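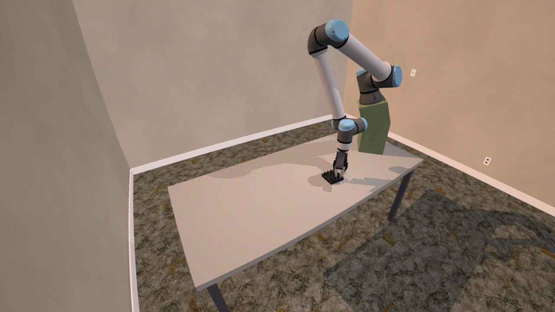

Nullent – progress report to the Romness fund, second period

Work in this period was on gathering examples in simulation. The target was 600 accepted episodes of the arm approaching and gripping a small tray on a bench. We have 118. The shortfall comes mainly from a fault in the contact settings, found in March, which let the fingertips sink into the tray surface. All episodes recorded before the fix were thrown out and are not in the count.

The room model is now fixed: one table, the arm on its pedestal, plain walls. Wall colour, floor pattern and the direction of the light are changed between episodes. Tray position and angle are drawn at random within reach of the arm.

Each episode stores joint angles, gripper state and the rendered view. Episodes in which the tray is knocked before the grip closes are kept but labelled as failed – the Liu trainer needs both kinds.

Two items remain open. Rendering on the Wosto machine takes roughly 2 minutes per episode, slower than planned, and shadows near the gripper are still too hard at low light angles. We ask that the delivery date for the full set be moved to the end of the next period. No extra money is requested.

Related reports
Nullent: first period report
Wosto: rendering costs
Liu trainer: notes on failed grips

2 comments

This site uses cookies. Accept | Settings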